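Changing the bathroom, slowly
07/05/2021
Print this post | E-mail this to a friend

When we moved to Lullcombe, I promised my wife that the bathroom would be finished before the summer. It is July now and I am still reading about paint.

The room is very small and has no window. Everybody told us to choose white, so the room will look bigger. We tried white for one winter. It looked like a place where you wait for the dentist. So I began to think about a dark color, and I collected 17 sample cards from the shop in Drekham. My wife put 15 of them in the trash the same evening.

The two that stayed were a dark green and a gray. I painted a piece of board with each and moved them along the walls for many days, mornings and nights. The gray became brown under our lamp. The green stayed green, and it was kind to the old fixtures, which are not pure white and will never be.

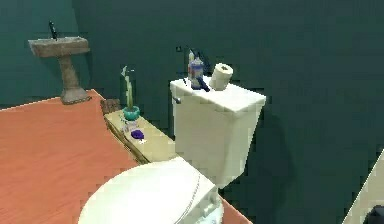 Cream against dark teal-green, with the bottles on the tank.

The paint is a small part of the cost. I wrote everything in a notebook: 257 dollars until today, and most of it is for the fan and the man who installed it. A room without a window needs a good fan first – I learned this from my uncle, who painted his bathroom two times in one year.

Now we are discussing the shelf. I want one long board over the door for towels. My wife wants a closed cabinet, and she has measured already, 26 inches wide. I think you can guess who will win.

Comments (3)

Bokik: We have dark blue in ours and I like it very much. Use a satin finish, the flat one keeps every finger mark.

Tatu Mbwambo: Please write which fan you bought! Mine sounds like a truck.

Kouris: Closed cabinet. Listen to your wife.

Contact | Copyright 2021 | Back to top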